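March 23, 2023

Kitchen notes, chopstick day. Nuwan Pathirana finally talked me into sorting the utensils before we write up the Durar table-setting list, and I'm glad he did, because the drawer was a mess (mixed lengths, mixed woods, three different lids for things we don't own!). Started at 9 and dumped the lot on the table.

First idea was to lay them flat in a tray by type. Looked lovely, took up half the table, gave up on that. Second idea was to stand them up in the black wire-mesh pencil cup, and I like this a lot better – you can grab one without digging, and the mesh lets air through, so they shouldn't sit in a puddle if somebody puts them away damp. Hendrik Coetzee thinks the cup is too light and wants a ceramic jar from Nkuna. Maybe in May, when we reorder. For now a 20 cm limit on anything that goes in it, longer cooking pairs stay in the drawer.

The wooden ones go in the cup as a bundle. The slim golden ones with the red-and-white tips I'm keeping apart, they slide around on the teal cloth and I haven't decided where they live.
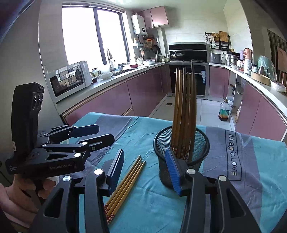 Do the golden chopsticks and the wooden ones belong in the same cup? Better to keep them separate, so setting the table means grabbing a matching set and nobody has to pick through a mixed bundle for pairs.

Still to do: label for the drawer, wipe out the tray, ask Nuwan if he wants the odd lids or if I can toss them.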